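Sisness Issues Rules Update for Joton Miniatures Game

March 29, 2021 — Sisness has released version 8 of the tournament rules for Joton, its collectible miniatures game. The document takes effect for all sanctioned events in May and replaces every earlier ruling on movement, line of fire and team abilities.

The main change concerns figures with the Carry power. A carried figure may no longer be given an action in the turn it is set down, unless a printed trait says otherwise. Two figures from the Admasu expansion, numbers 48 and 126, receive new card text. Printed cards stay legal, but the revised wording applies.

Elevated terrain has also been rewritten. Line of fire between levels is now drawn from the center of the square, and hindering terrain on the lower level is ignored — the Dratela map pack is the only product affected.

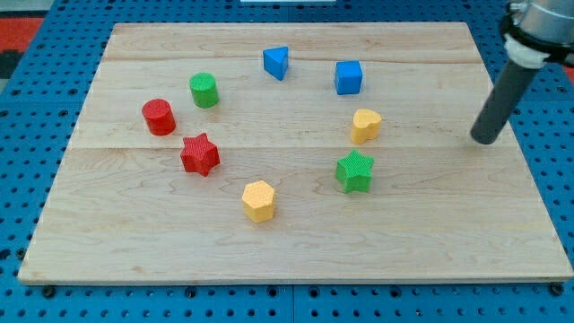 Sisness Organized Play Department

Event organizers should download the new file before submitting May schedules. Team building limits are unchanged. Questions on individual rulings go to the rules forum, under thread 2114, where answers are binding once marked as final. Card text for figures 48 and 126 is included as a printable sheet at the end of the rules document.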